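Bin Sorters and Packers Wanted, Zisley Returns Room

Filed under: Jobs > Warehouse & Packing > Part-time
Print | E-mail this listing | 14 shares 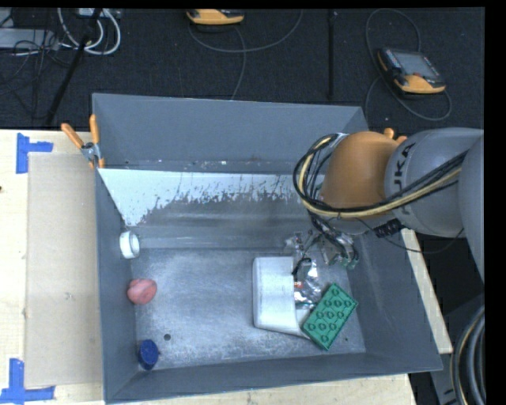

Before the list of duties, a word from the floor. Uysal writes that the bins are the part of the job people underestimate: a toy brick, a plastic container and a shiny packet can all come up in the same bin, and each one goes to a different shelf. Uysal's advice is to learn the shelf codes in the first week and leave speed for later.

Zisley handles mixed small goods for shops and mail-order sellers. We are hiring sorters and packers for the returns room at our Lasmont building, starting in February. The work is sorting loose items out of large open bins, checking them and packing them for storage or resale.

What you will do

- Sort mixed items by type and size
- Check plastic goods for cracks and missing lids
- Set aside torn or leaking packages
- Match loose toy parts to their sets where a set number is known
- Pack finished lots in cartons, label them and enter them in Clondorex, our stock program
- Wipe out bins at the end of the shift

A normal shift covers 300 items per person. New staff are not held to that number during training. The room holds 984 shelf slots, numbered from the door, and most of the small goods go on the lower rows.

What we need from you

You should be able to stand for most of a shift, read small print on labels and lift a full carton to waist height. Warehouse experience helps but we will train you. Closed shoes are required. Gloves are supplied in three sizes, and you may bring your own if they fit better.

Hours and pay

Shifts run from 7 a.m. to 1 p.m. or from 1 p.m. to 7 p.m. Tell us which you prefer. Pay is $700 a week for five shifts, with paid breaks. Training is paid at the same rate. Parking is behind the building, and the side entrance is the one to use.

How to apply

Send a short note with your work history and preferred shift to the Zisley hiring desk, or leave it at the front counter before 4 p.m. Put "Lasmont returns" at the top. A resume is fine but not required. Interviews take twenty minutes and include a short sorting test with a mixed bin.

2,012 views | 6 comments | Share this job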